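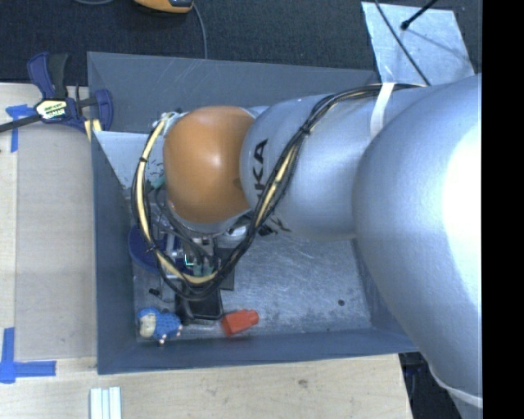

Frequently Asked Questions: Storage Bins and Totes

What sizes do Ziniveo bins come in?
The open-topped bin is sold in two lengths, 800 mm and 900 mm. Both have the same width and depth, so they can share a shelf or a pallet. Lids are sold separately.

Which colors can I order?
Dark gray is the standard color and ships from stock. Other colors are made to order and take longer. Please ask for a quote before you place a large order.

Can I stack them?
Yes, with the lid on. Without a lid, a full bin should not have another one set on top of it. Empty bins can be stacked either way.

How do I clean a bin?
Use warm water and dish soap. Rinse well and let the bin dry upside down. Do not use solvents or wire brushes. Scratches inside the bin hold dirt and make the next cleaning harder.

Do I need dividers?
That depends on what you store. Small parts and bagged goods tend to slide to one end when a bin is carried. The Urnadura divider set fits both lengths and lifts out without tools.

Where do I put the label?
On the short side, near the top. The divider set comes with blank label cards. The part number for extra cards is 3887.

Can I return bins I have not used?
Unused bins can be sent back within 90 days. Include the packing slip. Made-to-order colors cannot be returned.

My order arrived with a cracked bin. What now?
Keep the bin and the packaging and contact the Clusis order desk. We will ask for a photo of the crack and one of the shipping label.

Can I pick up my order?
Yes, at the Ayala warehouse, until 4 p.m. Wait for the pickup email before you come. Bring the order number.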